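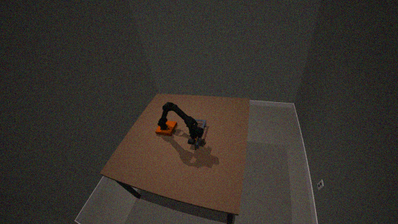

The Guluvel arm in its simulator, reaching down near the middle of the table.

I've been using the Guluvel starter plan from Erncombe for 14 days now, and I'm still not sure what I'm supposed to be paying for.

The pitch goes like this. You practise on the simulated arm, you get your program right, and then you spend your 2000 dollars on the real one knowing it'll work. Fine. I like the idea. But the room they give you is so dim and grainy that I can't make out the gripper fingers properly, and the fingers are the part I care about. There's a setting called Plidness that is meant to clean up the picture. I moved it from one end to the other and saw no change, except that my laptop fan got louder.

The arm's shadow is nice, I'll give them that. Somebody also took the trouble to put an outlet on the wall. I'd have traded both for a second camera angle, because with the arm between me and the coloured bits behind the wrist I'm mostly guessing at depth.

My best run so far is seven good pick-ups out of 10. Whether that means anything on a real bench, I have no idea, and the Erncombe help page doesn't say – it just tells you to upgrade to Whitlock, the dearer plan.

I asked support what Whitlock does about the lighting. No answer yet. The trial runs out before I'd have to pay, so I'll keep poking at it until then.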